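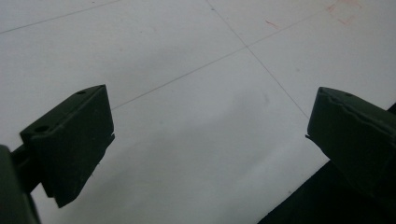 Fingers open over the gridded board, ready for the first visitor.

Section 4. Setting up the Bindano for an open day

I've now run this demo twice at the Deltora building in Januvham, once in December with a small invited group and once with the doors wide open, and the second time was a lot more fun (and a lot more work). Everything in this section comes from those two days. If you only want to collect recordings in a quiet lab, Section 3 has you covered and you can skip all this.

I'm assuming the tabletop is up, the rails are in place and you've read the safety page. I'm also assuming you have one helper. You can do it alone, but then you never get lunch.

4.1 Getting the board ready

1. Lay the white board flat on the tabletop and push down on each corner. If a corner rocks, fix it before you go any further.

2. Wipe the board with a dry cloth. Old pen marks on the surface won't hurt anything, so don't spend your morning scrubbing them.

3. Run your cables along the rails, starting from the power strip and working toward the front. Leave enough slack at the gripper end that you can reach the far side of the board without a tug.

4. Tape down anything that crosses a walkway. I use wide cloth tape and I use too much of it.

CAUTION: Keep visitors on their own side of the tape while the grippers are powered. Kids will reach for the moving parts, and so will their parents!

NOTE: Look over both pairs of fingers before you plug in. Small chips and rough spots along an edge are normal on a pair that's seen some use. A finger that wiggles on its mount is a different story - swap it out from the spares in the Raptis case.

4.2 Checking the grippers

1. Plug in both grippers and wait for the light on the control box to stop blinking.

2. Open and close each one with nothing between the fingers. Listen as you do it. A soft whirr is fine. If you hear a click on every cycle, unplug it and reseat the cable.

3. Set the grip force to 830 on the dial screen. The factory setting is 1000, and I found that a little too keen for a demo where people hand you things.

4. Tighten the mounting screws by hand and then give them a quarter turn with the short key. Stop there.

CAUTION: Don't use a power driver on the threaded inserts. I pulled one clean out of its block in December, and Bianca Olteanu had to drive back to the shop for a new one while I told a room full of people about the history of grippers. I don't know that much about the history of grippers. 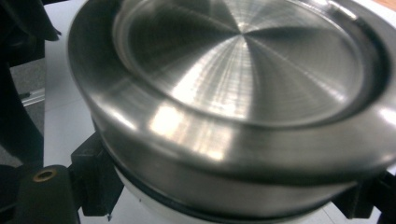 Once the screws are snug, do your metal check. Shiny metal parts look great to visitors but they throw back every light in the room, and that can confuse the cameras on the grippers.

1. Put each metal part you plan to use where it will be during the demo.

2. Bring a gripper up to it slowly and watch the live view on the laptop.

3. If the picture washes out, try turning the part, then try moving the nearest lamp. Change one thing at a time or you'll lose track (I did).

4. Write down where the lamps ended up. Somebody will move one during the coffee break.

NOTE: Fingerprints show up badly on polished steel. Handle it by the outside and keep a clean cloth in your pocket.

4.3 Running the demo

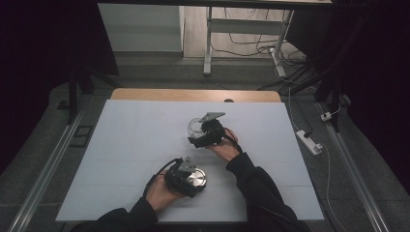 A good demo is short, and people need to see the whole thing from where they're standing. I tried a long one with lots of parts and watched the back row drift off toward the cookies. Now I stick to two objects and go slowly. Hold the grippers from underneath with your palms turned up a bit, with the silver disc in the left one and the clear jar in the right one, and bring the two toward each other over the board. Pause there for a couple of seconds. That's when the questions start, so let them come and hold your hands still while you answer.

1. Wear dark, plain sleeves that fit close at the wrist. Loose cuffs catch on the cables.

2. Have your helper press Record and say "go" out loud.

3. Pick up the jar first. It's harder to see against a white board, so it's nice to get it done while your eyes are fresh.

4. Pick up the disc, bring the two together, and pause.

5. Set both down on the board and open the fingers fully before you let go of the handles.

6. Have your helper press Stop, then play the recording back on the big screen. People love this part!

NOTE: Rozália Győri does the talking at our events and I do the hands. I'd really recommend splitting it that way. I tried to do both once and said "left" every time I meant "right."

CAUTION: Take a break after every few rounds. Your wrists will be tired long before you notice it.

4.4 Packing up

1. Switch off at the power strip, then unplug the grippers.

2. Wipe the fingers and put them back in the Raptis case with the tips facing in.

3. Copy the recordings off the laptop the same evening. I left mine until the next week and had no idea which run was which.

If a gripper won't power down, pull its plug and call the help desk at extension 2804 before you use it again.

Related sections
Section 3. Recording in a quiet room
Section 5. Letting visitors try the grippers
Section 6. Spare fingers and screws
Cable checklist

Home Guides Downloads Events Contact

Bindano User Guide. Last updated March 1, 2019. Questions: help desk, ext. 2804. Back to top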